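Leave the Hedges Alone, but Paint the Lines
By Beverley Blackburn

The county wants to spend its road money this year on widening the Erndale road between the Salgado turnoff and the feed store. I drive that road most mornings and I think the money should go into paint.

I know paint is not exciting. A new lane gets a ribbon and a picture in the paper. A freshly painted edge line gets nothing, and by the second winter it is half gone. But most of what a driver needs on a two-lane road is to know where the pavement stops, where the other lane starts, and where somebody might turn in front of them. Lines do that work all day and all night, and they cost very little compared with moving a bank of dirt.

The plan would add a shoulder and, on part of the route, a passing lane. To get the room, the crew would take out the trees along one side and cut back the slope on the other. The draft I read gives a construction period of 40 weeks. During that time there would be one-way traffic with flaggers, and anybody who works early in Tranden would have to leave home earlier or go the long way over the ridge.

I went to the public meeting in February. The engineers were polite and they had good maps. When the subject of markings came up, they said repainting comes out of maintenance, and maintenance is a different budget. That may be true on paper. It is the same road and the same taxpayers.

My own experience is with rain at night. I learned to drive on roads with no edge line at all, and the method my father taught me was to look down and to the right when headlights came at you. That works if there is something there to look at. On the lower part of the Erndale road, past the creek, the edge line has worn down to patches. You look to the right and see black pavement running into black weeds. I slow down there, and then the person behind me gets close to my bumper, and now two of us are having a bad night. A wider road with worn lines would give us the same trouble with more pavement on each side of it.

Side lanes are the other place where markings matter. Drivers decide late. They are in the through lane, they remember they wanted to turn, and they swing over. A row of short, thick blocks tells you this lane is leaving and the other one is going on, and you can read it well before you reach any sign. Where the trees are thick and signs have to compete with all that green, I would trust the pavement first.

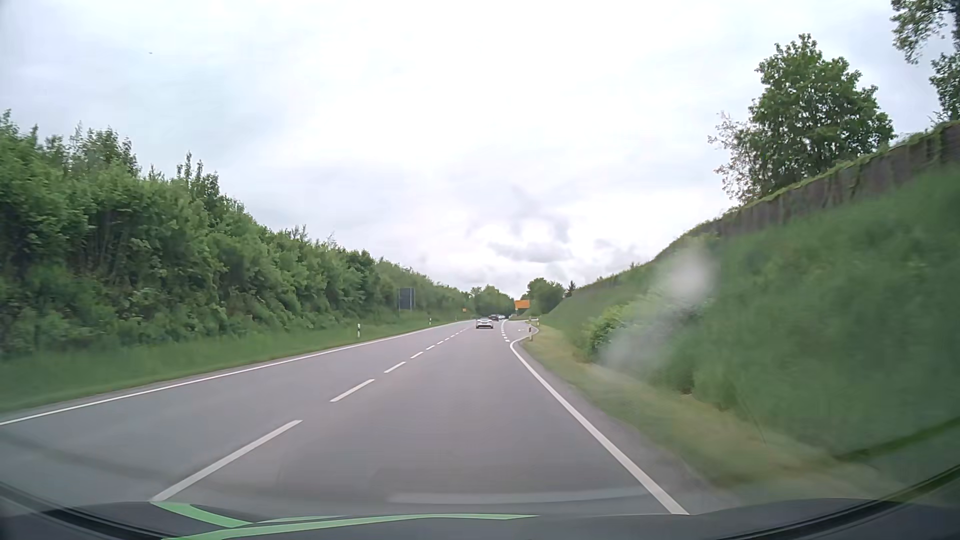 Percy Cáceres thinks I have this backward. Lines wear out because too many tires cross them, he wrote to me after my last column, and tires cross them because the lanes are tight and the trucks are wide. Give the trucks a shoulder and the paint will last. He also said that when his pickup quit on him near the creek, he had no place to pull off, and no amount of white paint would have helped him.

He is right about the pickup. A breakdown on a road without a shoulder is a bad thing, and I would support 2 or 3 pull-offs in places where the ground is already flat. That could be done without touching the trees, and without closing a lane for most of a year.

On the wear, I don't agree. The patches near the creek are on a curve, where drivers cut the inside whether the road is wide or narrow. They would cut it on a new road too, and probably faster. The answer is thicker material on the curves and a fixed date for going over it again.

The vote is next month. Written comments can be left at the county office until 4 in the afternoon on the day of the meeting, and mine is already in the box.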